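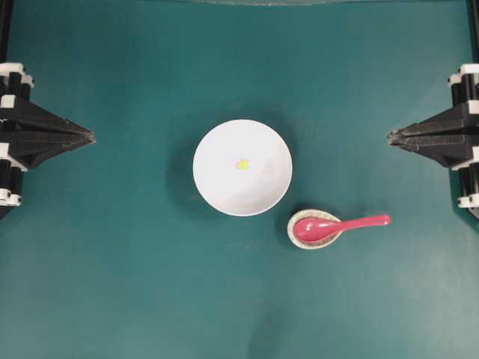 By Maren Oduya-Pell

I have been thinking a good deal this September about where the spoon goes. I don't mean the drawer, which everyone has settled one way or another (we have a drawer, it sticks, we live with it). I mean the minutes in between, when the spoon has been picked up but isn't in anyone's mouth or in the pot, and it has to be put down somewhere. My view, which I hold more firmly every year, is that it deserves a place of its own, and that a very small dish beside the bowl is the best place there is.

A white bowl, a little speckled dish, a pink soup spoon lying in the dish. That is about as much table as I want most evenings. The spoon is the kind with a deep, broad bowl and a long flat handle, the kind you get with noodle soup, and anyone who has eaten with one knows the trouble with it. It is a wonderful spoon for eating and a terrible spoon for setting down. Lay it on the table and whatever is left in it makes a puddle. Leave it in the soup and it slides down the side, handle and all, and you go in after it with two fingers and hope your mother-in-law is looking at her phone. Prop it across the rim and it stays there beautifully until someone reaches for the salt.

I grew up in a house with no spoon rests. We lived in Hetudby then, over a shoe repair shop, and the kitchen table had a leaf that dropped down if you leaned on it, so there wasn't much spare room for dishes whose only work was to hold another thing. My mother used the lid of whatever pot was on the stove, upside down, and at the table we used our napkins. I have nothing against either method. A pot lid is a fine spoon rest right up until you need to cover the pot, and then you are standing there with a wet spoon in one hand and a lid in the other, turning in a slow circle.

My conversion came in my forties, at a secondhand market in Vunwood, where I paid 3 dollars for a saucer that had lost its cup. It was cream colored with a chip on the underside, and I bought it for paper clips. It never got near a paper clip. I set it down by the stove while I was unpacking the rest of my bags, and that evening I was making lentils and put the spoon in it without thinking, and there it stayed for years. I liked how it looked. I liked even more that I stopped wiping the counter every time I stirred.

There is a case against all this and I hear it regularly, sometimes from people I am feeding. A dish for the spoon is one more dish to wash. It takes up room in a small kitchen. It is fussy, and it belongs to the same family as the butter knife that is only for butter and the tongs that are only for sugar. I take the point about fussiness most seriously, as I am fussy and know what it looks like from the inside. But a saucer takes 7 seconds to wash, and I have timed it, and a cloth that has been chasing soup across a table all evening needs a good deal longer than that.

What I can't agree with is the idea that it has to be a special object. You can certainly buy one. A shop in Zwahlen, where I spent a rainy afternoon a while back, had a whole wall of them, with ducks and lemons and little painted roofs, and the handsomest was 50 dollars and shaped like a leaf. I picked it up and put it back several times. A spoon rest at that price makes me nervous. I would be careful with it, and a spoon rest you are careful with has stopped doing its job and given you another one. Mine should be something I can drop a spoon into from a little height while talking over my shoulder.

A small dish with speckles seems to me the nicest thing of all for this. The speckles are forgiving. Brown and gray flecks on a beige glaze don't mind a drip of broth, and you aren't troubled between courses by the look of it, as you would be with something plain and shiny. The bowl, on the other hand, I want white. Soup looks like itself in a white bowl, and so does rice, and when there is hardly anything in there, one small scrap of something yellow at the bottom, you can see exactly what you have. I have owned patterned bowls, including a set of blue ones with fish on the inside, and I was always finding a fin where I had hoped for a dumpling.

And keep the dish close. I feel strongly about this and have moved other people's saucers to prove it, which I don't recommend. If it sits out in the middle of the table it turns into a general dish, and by the end of the meal there is an olive pit in it and somebody's twist tie. Set it just off the lower right of the bowl, nearly touching (lower left for my left-handed readers, of whom I have heard from more than I expected), and the hand finds it on its own. You don't have to look. You can go on with your story.

I suppose what I am really defending is the pause. A spoon with nowhere to go keeps you eating, or keeps you holding it in the air like a conductor, and I have watched whole tables of kind people finish their soup in four minutes flat. Give the spoon a resting place and people put it down. They butter some bread. They ask the question they had been meaning to ask since the coats came off. My neighbor on the landing, a fast eater by her own account, told me she took twice as long over her soup at our place and thought at first that it was the soup. I would have liked it to be the soup.

It works for one person too, perhaps better. On the nights I eat alone I used to skip all of it and stand at the counter with the pan. Now I put out the bowl and the dish and the spoon on a clear stretch of table – plain table, no mat, no flowers – and sit down at half past six. Supper on those nights might be eggs in broth or the end of yesterday's squash, and it doesn't improve much on the way from the stove. I do, a little.

So look in the back of your cupboard, behind the gravy boat. Most homes I know have an orphaned saucer in there, or a dish that came with a candle, or one of those little bowls for soy sauce. Try it for a week at the table and another week by the stove. If you find you hate it, there are always the paper clips, and I'd be glad to hear where you have been putting your spoon all this time.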